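Tuesday, late

Woke before the alarm again, a bit after five, and lay there listening to the rain on the porch roof. Got up and made coffee. The bread from Saturday is finished except for the heel, so I toasted that and ate it standing at the counter.

I have been putting off the kitchen table decision for most of the winter, and today I finally drove out to Drurberg to look at wood. The road past Susell is still torn up. They have one lane open and a light that stays red for a very long time, and I sat behind a gravel truck through three changes of it. I had the radio on but it was all talk about the school bond so I turned it off.

The yard at Drurberg is bigger than I remembered. They have moved the hardwoods into the long shed and put the sheet goods up front by the office. I told the man at the desk that I wanted a top for a table that seats six and that I did not want anything dark. He sent me to the back and left me alone, which suited me. I pulled out boards for over an hour. Most of what was labeled maple was fine but had mineral streaks I didn't care for. The ash was too busy. I thought I would want oak and I didn't want it at all once I had it out in the light.

What I keep coming back to is how pale I can go before it looks like an office. The old table was nearly orange from the varnish, and it made that whole end of the room feel like late afternoon. I was used to it. I don't think I ever liked it. The new paint is a gray white, and anything orange is going to fight with it. I would like something close to cream, with grain I can see from my chair but not from the doorway.
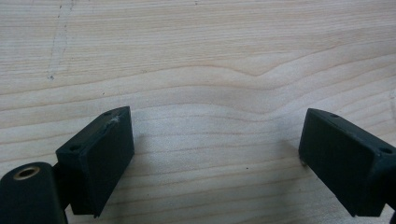
Pale wood with a dip in the grain. Close to the color I want.

The price for enough boards to do the top came to 186 dollars, not counting legs. I had told myself 150, but I had made that number up without looking at anything. I asked if they would hold the boards until the weekend and they said yes, with a deposit. So I left a deposit.

Stopped at Nordin on the way back for finish. They were out of the water-based one and the kid offered me an oil that would, by his own account, yellow over time. I said no thank you and bought sandpaper and a box of screws so the stop wasn't wasted. I can order the finish. There is no hurry, seeing that the top has to be glued up first and I still need two long clamps.

Home by two. Leftover soup. I measured the dining end again and got a different number from the one on the pad, off by almost an inch, and it took me a while to see I had measured from the baseboard the first time. Wrote the right one down and crossed out the other. I also moved the chairs around with tape on the floor to see where people's knees would go. Six is tight on the window side. Five would be comfortable. I will still build it for six.

Did the electric bill. Wrote back to my sister about Easter and said I would bring the potatoes and a pie. Went out to check the gutter over the back steps and it is dripping at the seam again, in the same place I caulked in October. Needs a new section.

Read 17 pages of the Navier book after supper and fell asleep in the chair with it open. Back hurts from the boards. Trash goes out in the morning.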